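Unit 6. Storing Paper Records: Boxes, Shelves and Labels

Reading for this unit: chapter 4 of the course pack, and the Horka survey summary (two pages, on the shared drive).

1. Why paper goes bad

Most office paper made after 1850 contains some acid. Acid breaks the fibers down slowly, and heat and damp speed it up. The sheets turn yellow, then brown, then snap at the folds. Light fades ink and weakens the surface. Metal clips rust and leave stains that go through several pages.

You cannot stop any of this. You can slow it down a lot with a steady room and a decent box.

2. Before you box anything

Work on a clear, flat surface with enough room for the file to lie fully open. Wash and dry your hands. Pencils only, no pens.

Take out clips, pins and rubber bands. Unfold letters if they open without force. If a fold resists, leave it and make a note on the folder. Keep the order you found. If the papers came in no order at all, write that down too, and do not invent one at this stage.

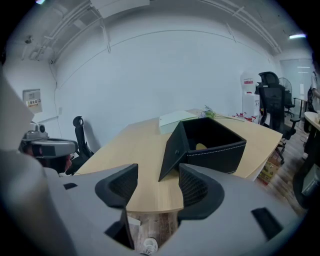

Yasir Lashari asked whether original order still matters when the previous owner plainly dropped everything into a drawer. He had a batch like that from the Rusu family papers and spent two days trying to keep a sequence that meant nothing. He would sooner sort by date and be done with it.

The answer depends on what the drawer tells you. Letters next to bills from the same month may show how the person worked. Record the sequence in a simple list first, then sort. The list takes an hour or so and lets a later reader go back.

3. Choosing a box

Use acid-free board with a lid that fits closely. The box should be slightly larger than the folders in it. Papers that slump in a half-empty box will curl, so fill the space with a spacer made of folded board. An overfull box is worse, as people tear the folders pulling them out.

Shoe boxes, gift boxes and plastic tubs are fine for carrying things across town. Move the papers out of them when they arrive. Sealed plastic holds damp.

In the Horka survey, 343 boxes were opened and 111 of them were too full to take a folder out with one hand. Cosmin Marinescu's notes on the survey are worth reading for the section on lids alone.
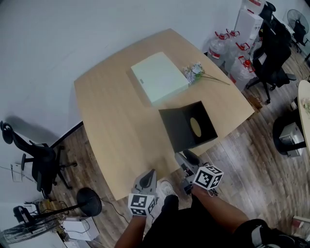
Lids should lift off without pulling. Where a lid sticks, the walls have usually bowed outward from weight, and the contents need to be split between two boxes. Renumber both and change the list the same day.

4. Labels

Put the label on the short end, facing out. Write the collection name, the box number and the range of dates. Leave off the donor's name unless it is also the collection name. Do not use tape over a label — it yellows and lifts, and takes the label with it.

The Stumasmont collection is numbered 1 to 541 in one run with no breaks. This is easier to check than a system that starts again at 1 for each series.

5. Shelving

Lowest shelf at least four inches off the floor. Nothing on top of the cabinet. Keep boxes away from outside walls and pipes. Stack no more than two high, heavier one underneath.

Exercise for next time

Draft a box list for the Finport files, up to box 80. Use the three-column form. Mark any box you would split and give the reason in one line.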